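I got Dalia Lamrani on the phone the afternoon after she found out, and she was still whispering, even though she was home by herself. "I keep thinking somebody's going to email and say there were two Dalia Lamranis," she told me.

There's only one, as far as I know. Her paper on cutting down feedback in underwater acoustic networks got into the Enilura workshop on communications and signals, which happens in September, and it's the first one out of our group with a student as the only first author in quite a while. I do the lab newsletter (nobody else wanted it, and I like talking to people), so I called her up with a list of nice sensible questions and then pretty much ignored it.

First thing I wanted to know was how she ended up underwater at all, because she came in to work on antennas. She laughed. "Ehab had a dataset nobody was using. He said, just look at it for a week. That was my second semester."

Ehab is Ehab Benkirane, her advisor, and the dataset is from the Tenau reservoir, where he and Abdelkrim Hajji sank 13 acoustic modems a few years back and left them chattering at each other. Sound in water is slow, slower than you'd ever put up with on your phone, and it bounces off everything. By the time one modem tells another what the channel looks like, the channel has changed. So people send less feedback and hope, or they send more and clog the whole thing up.

Dalia's idea is to let the receiver keep quiet until its picture of the channel drifts past a limit, and have the transmitter treat the quiet itself as information. "If I don't hear from you, I can assume my last guess is still decent," she said. "It's how my mom and I text."

I asked if that was in the paper. It was in the first draft! Ehab crossed it out.

She ran 3573 recorded packets through the scheme, and feedback traffic dropped a lot with hardly any hit to the error rate. The reviewers liked that part. What they didn't like was her simulation section, which one of them called "hard to follow in places." She read me the comment in a very dignified voice and then said, "He was right, I got lost in it myself. I had the same symbol meaning two things on facing pages."

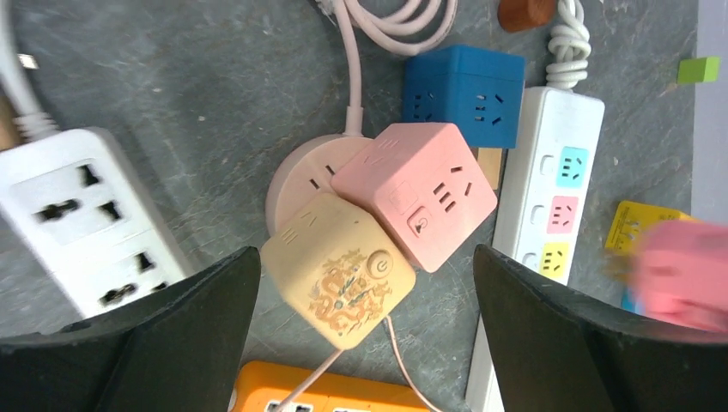
The rewrite took her most of the spring. Youssra Abdelaziz, who sits at the next desk and is working on the Jedell testbed, read every version. I got hold of Youssra too, and she said the trick was making Dalia explain each equation out loud without looking. "If she started waving her hands, we marked it. There was a lot of waving in section four."

(Youssra would also like it known that she is not related to Fadwa Abdelaziz in the department office. They get each other's packages.)

Back to Dalia. I asked about the worst day, and she didn't even have to think. It was the one when she found a sign error in her timing code and had to rerun 233 cases over again, a little over two weeks before the deadline. "I went and bought a sandwich and ate it in the stairwell. Then I started the runs. The numbers moved a tiny bit, and a couple of them got better, so I was mad for no reason."

And the good day? "The email came while I was on the bus. I read it, and then I missed my stop, and then I read it again on the walk back." She called her mom, then Ehab, who was at the dentist and could only make noises.

She'll have 20 minutes to present, with questions on top of that. The room seats 200, a number she wishes Fadwa hadn't looked up for her. Her biggest group so far was our Bunnag seminar, where half the people come for the cookies. Abdelkrim has offered to sit in the front row and ask an easy one. "I told him it has to be really easy," she said. "Like, what is water."

After that she wants to try the scheme live. Everything in the paper uses recorded data, and she's itching to see what happens when a boat goes over or the wind picks up. Ehab is talking about getting back out to Tenau before it gets cold, and she has already asked who's driving.

If you want to hear the talk before she travels, she's doing a practice run for the group at the end of August and says interruptions are welcome. Fadwa has the sign-up sheet.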